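From: Tormod Dahlgren
To: parish-life list
Subject: Re: [parish-life] Moving the evening Mass, and the kneelers

Dear Rima, dear all,

Thank you for writing so openly. I answer under your words so that everybody can follow, also those who joined the list in February and have not seen the first letter from the diocese. Please forgive my English where it is stiff. I have lived in Surbridge a long time, but when I write about the Church I still think first in Norwegian.

Rima Nassar wrote:

> I was at the meeting in the hall and I came home upset. We were told that
> the evening Mass at Surbridge will stop and that all of us can drive to
> Skernberg instead. We were told also that the kneelers will not come back
> after the floor is repaired. Both things were said in the same breath, as
> if they are furniture questions.
>
> My mother is 8 miles from Skernberg and she does not drive. She has gone
> to the evening Mass at Surbridge since she came to this country. Father
> Shao is a kind man and I don't want to attack him, but I would like to know
> who decided this, and if it is decided. Is there something in writing? And
> can we do anything, or is it only for us to obey?
>
> Rima

I will try to separate the questions, because I think they have different answers.

## Is it decided?

The Mass time: no, not yet. I asked Father Shao after the meeting and he told me that he has proposed it to the bishop's office and waits for the reply. He said "will stop" in the hall and he admits he should have said "may stop". He has two parishes and one more chapel, and in winter he drives back over the hill at night. I think we must be fair to him in this. He is not a young man.

The kneelers: here I am less sure. The letter from the diocese speaks about "renewal of seating", and that can mean anything. The estimate from the builder has a line for removing the kneelers and storing them, and no line for putting them back. I have read it two times. When I asked, I got the answer that the old ones are heavy and the hinges are bad. This is true, the hinges are bad. My own has pinched me. But a bad hinge can be changed.

## What can we ask for?

A parish priest can arrange many things, but he should hear the people before he does it, and the people have the right to make known their needs to their pastors. This is in canon 212, and I recommend to read the whole canon and not only the part that one likes, as it speaks also about reverence toward the pastors. I say this to myself as much as to anyone. I was too loud in the hall and I have apologized to Father Shao for it.

So my suggestion is a letter. One page, polite, with names. I would put in it:

- That we ask to keep the evening Mass at Surbridge, if necessary only every second week, until a way is found for those who can't travel.
- That if the Mass must move, the parish organizes the driving before the change and not after it. I can take 2 people in my car, and I think others can do the same.
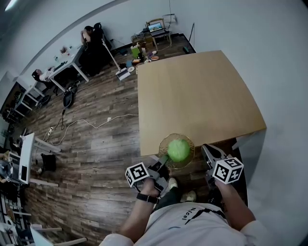 - That the kneelers come back after the floor is done, or that new ones are ordered, and that the cost is shown to us. If the problem is money, let us be told so, and then we can collect. The first repair of one pew would cost 1000 dollars according to the builder, but I believe this price includes the wood of the seat also.
- That the next meeting is announced at both parishes, from the pulpit and on this list. Many from Skernberg did not know that we talked about their church too, and they may not be happy to receive all of us at once. Their parking lot is small.

I would leave out everything about the music and about the new altar cloth. I know that some of you feel strongly. But a letter with 15 complaints will be read as one complaint, that we don't like change.

## About kneeling itself

Some have written to me privately that kneeling is only a custom and that in other countries people stand. It is correct that they do in many places. When I was a boy our small Catholic community used a rented room with loose chairs, and we kneeled on the bare floor, those who could. The old ones sat and bowed their heads, and I never heard that somebody thought less of them.

But in this country the bishops ask the people to kneel during the Eucharistic Prayer, except for reasons of health, lack of space and similar. If the kneelers are gone, then most of the older people will sit, and after some years the young ones will do as the older ones do. I don't say anybody wants this. I think it happens without anybody wanting it, and that is why I would like it discussed with open words.

There is also the matter of what the children learn. My granddaughter asked me at Christmas why Grandpa goes down on his knees when he complains so much about them. I told her that it is the best thing I do in the week. I did not plan to say it, but it is true, and I have thought about it since.

## Some corrections

On this list it was written that the old kneelers have been sold. They are not sold. They are stacked in the room behind the sacristy, and I have seen them there with my own eyes.

It was also written that Father Shao has "always been against" kneeling. Please do not write such things. I have served at his Mass for many years and he has never said one word in this direction. If someone has a problem with him, the Lord gives the method in Matthew, chapter 18, and it does not begin with a mailing list.

And to those who ask if Nuvov will be used for the letter: I know that the parish has its sign-up pages there, but I would prefer paper. Many of the evening people have no account and don't want one, Rima's mother among them I think. I will bring paper sheets and a pen to the side entrance after the evening Mass. Please sign only if you have read it. If you belong to Skernberg, write this next to your name, so that nobody can say we mixed the parishes to look bigger.

Rima, could you write the paragraph about the people who don't drive? You will do it better than I, and your English is better too. Send it to me directly and I will put the pieces together and send the draft to this list before anything goes to the bishop's office. If you would show it to your mother first, I would be glad to know what she thinks.

Let us also pray for Father Shao, and for the bishop, who has more parishes than priests.

With greetings in Christ,

Tormod Dahlgren

PS. The coffee after the evening Mass continues as before. We need milk.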